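Tarero Bench Notes
@tarerobench
9 March 2019

Okay, thread. My sister asked me at dinner when she can buy a robot that clears the kitchen table, and I talked for so long that my soup got a skin on it. So I'm putting it all down in one place and next time I'll send her the link.

Short answer: not yet, closer than I would have told you a couple of years ago, and the parts that are hard are probably not the parts you think are hard.

Let's start with the most boring chore there is. A table with stuff on it. Some of the stuff is flat, some of it is squishy, some of it is a tool that somebody will want back in ten minutes.

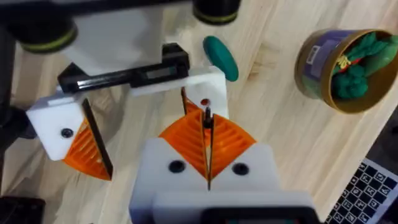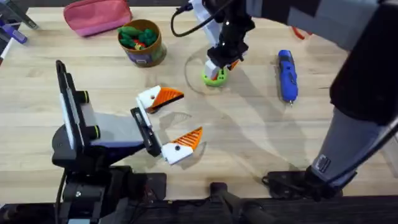 Everybody I've shown a robot arm to asks about strength first. Can it lift a pot, can it lift a toolbox. Lifting is fine! We've had machines that lift things for longer than I've been alive. The trouble starts with things that weigh next to nothing.

Take anything flat. Put a coaster on a table and pick it up without thinking about it. You probably slid it to the edge, or got a fingernail under the rim, or pushed down on one side so the other side came up. That's three different tricks and you didn't choose between them, your hand did.

A two-finger gripper has no fingernails. It can pinch, and it can push. If the thing is taller than it is wide, great, you're in business. If it's lying flat, you need a plan.

This is why I like soft fingertips so much, by the way. The ribbed wedge kind, where the pad bends and wraps a little around whatever it's squeezing. You can be a bit off on your aim and still get hold of the thing. With hard metal fingers, a bit off means you've just launched a bottle cap across the shop. (Ask me how I know. It went behind the drill press and it lives there now.)

Second thing people ask: can it see? Sure, in the sense that you can stick a camera on a wrist and another one up on a pole and get lovely sharp pictures all day long. Seeing the screwdriver isn't so bad these days. Knowing that the screwdriver goes back in the second drawer with the handle facing out is a different job.

And the wrist camera has a silly problem that I never hear people talk about. The closer the hand gets to the thing, the more of the view is hand. Right at the moment you care the most, you're staring at your own fingers. We have the same problem, but we can feel what we're doing.

Feeling! That's the big one for me. Try buttoning a shirt with thick winter gloves on and you'll have a decent idea of what life is like for most grippers. You CAN do it. You'll hate it. It'll take four tries and you'll be sweating.

Okay, homework, because I did some. A while back I kept a list for a week of every little thing I picked up and put away at home and at the shop. Every mug, sock, clamp, pencil, the works. I stopped at 262 because I was sick of it. It was only Thursday.

Then I went back through the list and marked the ones I'd trust an arm with today, bolted to a table, decent lighting, nobody's kid running past. I got to 40. Mostly boxes, cups, blocks, tools with a fat handle. And I was being generous with the cups.

I marked another 17 as "maybe, if I'm allowed to help." Helping means turning the thing the right way up first or holding the bag open. Which, yes, at that point I might as well put it away myself. My sister said the same thing.

The rest was cloth, cables, paper, anything with a zipper, anything wet, anything tangled up in something else, and a truly embarrassing number of loose screws.

Cables are the worst. I will die on this hill. A cable is never in the same shape twice, it hooks onto its neighbors, and half of it is usually under something. I can't put cables away properly and I have two good hands and an opinion about it.

Somebody always brings up the vacuum at this point. "But I have a Grotell and it does the whole downstairs!" I have one too, and I love it, it's the best thing I own. Think about what you do before you press the button though.

You pick up the socks. You lift the phone charger onto the couch. You put the chairs on the table. You, a person, do the hard part, and then the vacuum drives around on a clear floor. That's a great deal and I'd take it again! But the chore I'm talking about in this thread is the socks.

Same with the dishwasher. It's a robot, kind of, if you squint. It washes. It doesn't load and it doesn't unload, and I don't know one person who complains about the washing part.

So what about shops? I'm more hopeful there. A shop is easier than a house in a few ways that matter. The bench stays where it is. The lights are on when you're working. The same bins sit in the same spots, or they do if people behave.

The folks at Katsaros, the hardware place on the corner, have an arm that puts hinge sets in little trays. Same hinges, same trays, all day. It's not fancy. Every so often one sits crooked and the tray goes through to a person, who nudges it straight and sends it on. They seem perfectly happy with it, and I could watch it for an hour. I have watched it for an hour.

Now ask that same arm to clear the returns counter, where somebody has dumped a half-used tube of caulk, a bag with the receipt stapled to it, three wrong-size elbows and a paint key. Nope. That's a whole different animal, and it looks so much like the same job that people get mad about it.

The thing I'd tell anyone thinking about this for a small shop: don't start with the job you hate most. Start with the dullest one where nothing much happens if it drops something. I hate sorting the mixed fastener bucket more than anything on earth and it is the very last thing I'd hand over.

Two arms or one? I used to say one, it's cheaper and there's less to crash into. I've changed my mind. Go through your day and see how often your other hand is just... holding. Holding the jar, holding the bag open, pinning the corner of the paper down. It looks like it's doing nothing and everything falls apart when it lets go.

The catch is that now you have two arms sharing one table and they have to stay out of each other's way. I've seen a demo where they basically took turns, like people being polite in a doorway. It was slow. I mean I had time to get a coffee slow. But the jar got opened.

Speed deserves its own post. Whenever you see a clip of a robot folding a towel, look in the corner for the little number that says how much they sped it up. If there isn't one, look at the clock on the wall, or the shadows, or anybody walking past in the background. I'm not saying anybody's cheating — most people label it — but it changes how you feel about the towel.

I timed myself clearing the bench last night so I'd have something to compare. 33 seconds, and that included finding the cap for the marker. I wasn't hurrying. I was on the phone.

Do I mind slow, though? I go back and forth. If it ran overnight and I came in to a clear bench, I wouldn't care if it took four hours. The dishwasher takes forever and I don't stand there tapping my foot. What I'd mind is having to stand next to it in case it got stuck. A slow chore you have to supervise is just a chore with an audience.

So for me the real test is whether I can leave the room. That's it, that's the whole test. Can I go to bed, and will I come down to a clean table or to a mug in pieces and an arm pressing very patiently on a spoon?

A few people have asked what I think about teaching them by showing, where you move the arm through the job yourself a bunch of times and it picks up the pattern. I like it a lot more than writing out every step. I also think it shows you how weird your own habits are. I stack left to right and I had no idea until I watched myself do it.

It does mean the robot gets your bad habits too. If you always leave the tape measure for last and then toss it in the drawer, congratulations, you've taught it to toss.

My neighbor at the Lukela laundromat wants me to stop going on about tables and talk about fitted sheets. I told her I'd get to fitted sheets in June, if ever. She has a point that people would pay real money for it. People would also pay real money for a flying car.

Where I've landed for now: single objects on a flat surface with a bin to put them in, pretty good and getting better. Mixed mess on a table with somewhere different for each thing to go, good days and bad days. Your actual kitchen table on a school night, come back later.

And if you want to make it easier on the robot you don't have yet, use bins with wide mouths and put hooks up for the tools. I did that at the shop for practice and now I can find my own pliers, so I've already gotten something out of the robot revolution.

Replies are open. Tell me which thing in your house you'd hand over first and please, please don't say laundry, I've had enough laundry this week.

Edit, since three of you have asked: the bottle cap is still behind the drill press. No, I'm not moving the drill press.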